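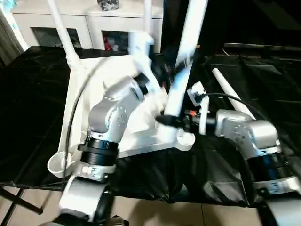
Both arms on the folding chair, Clarnby Robotics Club, Nellport.

Let the Kids Fold the Chair

By Virgilio Mangubat
4/1/26

I've been a mentor with the Clarnby club for two years, and I want to make an argument that will annoy some of my fellow mentors: our students should spend less time getting ready for competitions and a lot more time on dull household stuff. Chairs. Trays. Bottles. The things you'd ask a cousin to help you carry after a birthday party.

I love competitions! I have shouted myself hoarse at them. But a competition game is designed by adults who want robots to succeed at it. The game pieces are a friendly size, everybody knows the dimensions months ahead, and there's a manual that tells you what counts. A folding chair has no manual of that sort. It has a hinge that moves when you push on a leg you thought was a handle. It's slippery, it's mostly empty space, and if you grab it in the wrong spot the whole thing swings around and bumps your other arm.

We started what the students call the Kenix project this season (the name came out of a long argument I was wisely not part of). There are 17 of them, and the goal they wrote on the whiteboard was to get two arms to handle a chair together. I figured they'd be sick of it after two meetings. Instead I had kids asking to stay late so they could try one more grip on the left side.

What grabbed them, I think, is that everyone has an opinion about a chair. When we worked on a competition robot, the students who knew the rules did most of the talking, and the newer ones held the screwdrivers. With a chair, a ninth grader who has never written a line of code can walk up and say, "You're holding it like you're scared of it," and be completely right. Then she has to work out what being less scared means for a motor. I can't think of a better way into engineering than that.

The parents get it too. I used to explain our scoring at open house and watch people's eyes drift toward the cookies. Now I say we're teaching two arms to work together on a chair and they come right over and start giving advice.

This site uses cookies to remember your preferences and to understand how readers use our pages. Accept | Manage settings

The other half of my argument is about close-up work, which I think clubs neglect badly. Students want to watch the big sweep of the arm, and who wouldn't? But most of what goes wrong goes wrong in the last inch. So I nag them to look at things from the hand's side, where one finger can block out nearly everything and you have to figure out what the robot is dealing with from whatever pokes out around it.

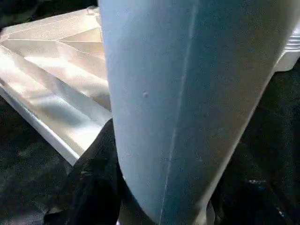
From the wrist: the finger and its seam, with a clear-ish white tray behind.

I adore views like this one. Look at how much of it is finger! And then there's the tray, all shiny slopes and creases, with some of it nearly lost in the glare. A student who has been told that vision is "just a camera plus some software" can sit with that for ten minutes and come away with better questions than I could have handed them. Which edge would you trust? What would you do about the black cloth on the black surface? We spent most of one meeting in April on that kind of talk and never turned a motor on, and I'd count it among our best.

Now for the objections, which I've heard plenty of, mostly in the parking lot. The first is that colleges like trophies. Maybe they do. I'd still bet on the kid who can talk for eight minutes straight about why one grip on a chair leg beats another, and who lights up while doing it.

The second is money, and that one is fair. Arms are expensive. We got by with a $1,000 grant from the Ngubane Fund for the small things, and a lot of sharing for the rest. But the objects themselves cost next to nothing. A club with one modest arm and a box of packaging could start on the tray end of this next week and have plenty to chew on.

The third is that it's slow and there's no finish line. True! Some of our students find that hard, and a couple of them went back to the competition group, where they're happy and doing great work. I'm not asking anybody to shut that group down. I'd like to see the split go closer to half and half, with the household bench given real hours and a decent spot in the room.

If you run a club anywhere near Nellport and want to compare notes, come by on a build night. Bring something awkward from your garage. The students have been asking for a stepladder, and I've told them we need to get further with the chair first, but I could be talked out of that.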